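Chapter 5
Household Waste: What We Throw Away and How It Is Sorted
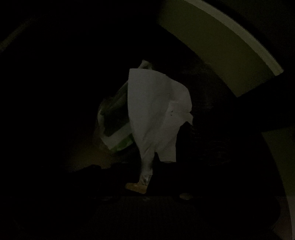 UNIT 2 - MATERIALS IN THE HOME

Most people handle their trash several times a day and hardly look at it. A paper towel goes in after breakfast, then a wrapper, then the scraps of a package that came in the mail. By evening these things have been pressed together and it is hard to tell one from another. Crumpled white paper lies against a green and white plastic wrapper, with small tan pieces underneath that could be cardboard, sponge or wood. A person sorting by eye would have to pick up the tan pieces to be sure.

This chapter is about that problem. Chapter 4 dealt with materials while they are in use: how paper is made, why plastic film keeps food dry, what makes cardboard stiff. Now we follow the same materials after people have finished with them. We will look at how they are collected, how they are told apart, and what happens when they are put in the wrong place.

5.1 Mixed and separated waste

Waste that goes into one container without sorting is called mixed waste. Waste that is kept apart by material from the start is called separated waste. The difference matters mainly for paper and cardboard. Clean, dry paper can be pulped and made into new paper. Paper that has been soaked with cooking oil or coffee usually cannot, and it can spoil the clean paper lying next to it.

Plastic film causes a different kind of trouble. Wrappers and bags are light and flexible, and they fold around other objects. On a sorting line they wind themselves around the turning parts and have to be cut away by hand while the line is stopped. For this reason many towns ask residents to keep film out of the recycling bin even when the film is made of a plastic that could be recycled.

Some items are made of more than one material. An envelope with a clear window is paper and plastic. A strip of tape on a torn sheet of paper is a smaller case of the same thing. Small amounts of tape are normally screened out when the paper is pulped, but a box covered with tape gives the mill more work - and less usable fiber.

5.2 The Altness study

Throughout this chapter we will use results from a small study carried out in the town of Altness. In February, 30 households agreed to keep everything they threw away from the kitchen and set it out in one bag at the end of each week. The bags were taken to the Prisitz transfer station, emptied onto tables and sorted by hand into 5 groups:

Paper and cardboard
Plastic film and wrappers
Rigid plastic
Food scraps
Everything else

The sorters worked from a printed key. If an object was made of two materials, it was placed with the heavier one. If a piece was too small to identify, it went into the last group. You will use a shorter form of the key in Activity 5A.

The study had limits, and you should keep them in mind when you read the tables. People who know their trash will be examined may change what they throw away. The bags were weighed with whatever moisture was in them, so the paper in some bags weighed more than it would have weighed dry. Glass was not included, as Altness collects it separately at the Procházka yard.

5.3 Weight and volume

There are two common ways to measure waste. Weight is easy to measure and is used for most billing and reports. Volume tells us how quickly a container fills up. The two can give very different pictures of the same bag. A loosely crumpled sheet of paper takes up far more room than the same sheet laid flat, yet its weight has not changed. Food scraps are the opposite case. They are heavy for their size and settle into the bottom of the bag.

When you read a figure for household waste, first find out which measure was used. A town that reports a drop in the volume of its trash may only have bought trucks that press it tighter.

Before you read on

Look into a wastebasket at home or in your classroom without moving anything. Write down the materials you can name from above. Then put on gloves, spread the contents on newspaper and make a second list. Mark the items that were missing from your first list, and the ones you had named wrongly. Keep both lists in your notebook. You will need them in Section 5.4, where we compare sorting by eye with the float test used at the Tundaletti plant.

Words to know in this chapter

Mixed waste
Separated waste
Contamination
Film
Fiber
Transfer station
Residue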